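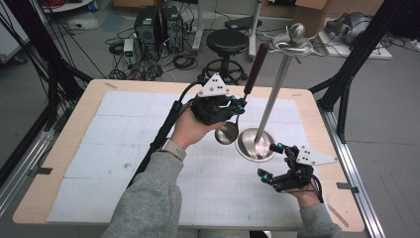
Ladle and rack task at the Finomgate bench, hand-held grippers on both hands.

About Gikasent

Gikasent writes working rules for people who teach robots by hand. We publish them, we try them out at our own benches, and we change them when they turn out to be wrong. We're a small firm with two sites, one at Finomgate and one at Rafferty, and a slightly unreasonable love of kitchen tools.

How we got into rules

We started out as a recording bench. Customers sent us a list of household tasks, our operators carried them out with hand-held grippers, and we sent the recordings back. It was good work and we still do plenty of it. But every customer had a different idea of what a good recording was. One wanted the operator to pause before each grasp, another wanted no pauses at all, and a third had never thought about it until the first batch arrived and was half one thing and half the other!

So we began keeping a notebook. Where do the hands rest at the start? What counts as a drop? If the ladle swings on the hook, do you wait for it to settle or call the take finished? The notebook got passed round, then photocopied, then asked for by people we had never met, and in August we tidied it up and gave it a name. It became the Ramex Bench Code, and these days it's what most people know us for.

What the Ramex Bench Code covers

The code is written for the person standing at the table. It has 40 rules, each short enough to read between takes, and it's grouped by the order of a working session.

Before you start. Check that both grippers open and close fully. Check that the marker plates are clean and firmly fixed, and that none of the dots are scratched or covered by tape. Run the cables down and away from the work area, with enough slack to reach the far edge of the table without a tug. Put everything the task needs on the table and take everything else off it.

During a take. Move at the speed you'd use at home. Keep the marker plates in view of the cameras for as much of the take as the task allows. Don't steady an object with your wrist or forearm, however tempting it is (tall, thin things on round bases are the worst for this). If you fumble and recover, carry on and mark the take as a recovery. If you fumble and have to use your bare fingers, stop and mark it as a fail.

Between takes. Put the objects back by hand, changing their position a little each time. Rest your hands off the grippers. After 2 fails in a row, step away and have some water.

At the end. Write the note while you remember it. "Handle slipped in left jaws, tried again lower down" is a lovely note. "OK" tells the next reader very little.

We're fond of all of these, but the one about recoveries is the one we talk about most. Early on we threw away every take with a wobble in it, and the sets we were left with looked beautiful and taught very little about what to do when a handle turns in the jaws. Keeping honest recoveries, properly marked, was the best decision we made.

Why the ladle?

Visitors always ask. Hanging a ladle on a rack takes two hands that have different jobs, a long handle that wants to twist, a shiny bowl, and a hook that has to be met at the right angle. You can explain the task to a new operator in one sentence and spend a whole morning getting good at it. We use it as the first exercise in our training, and new starters record it again at the end of their course so they can compare the two.

People before footage

Wearing grippers is physical work. They weigh more at four o'clock than they did at nine, and a tired operator makes jerky recordings and goes home with sore wrists. The code limits how long anyone records before a proper break, and that limit isn't open to customers' deadlines. Operators can end a session early without giving a reason. Table height is set for the person, and stools are for sitting on between blocks, so please keep them clear of jackets and boxes.

Anyone whose hands or sleeves are recorded is told beforehand what the footage is for and who will receive it. They sign for each project separately. If they change their mind before delivery, we take their takes out.

How we check ourselves

For each delivery of 1000 takes, a second operator who wasn't at the table reviews the notes against the recordings. Where the two disagree, both readings are kept and the task sheet gets looked at, as a disagreement usually means the sheet was vague. Our last full review covered 1083 takes, and it led to a complete rewrite of the rule on starting positions. We were delighted. A rule that never changes probably isn't being read.

Using the code

The Ramex Bench Code is free to use in teaching, research or paid work. Change it to suit your own bench – we'd only ask that you say which rules you changed, so that people receiving your recordings know where they stand. We run training days at Rafferty for teams who'd like to try the code with their own objects, and Finomgate is open to school and college groups by arrangement.

If a rule doesn't work for your task, write and tell us. Include the rule number, the object and what went wrong. We read every message at the bench, usually with the object in question on the table.

Page last updated Feb 26, 2024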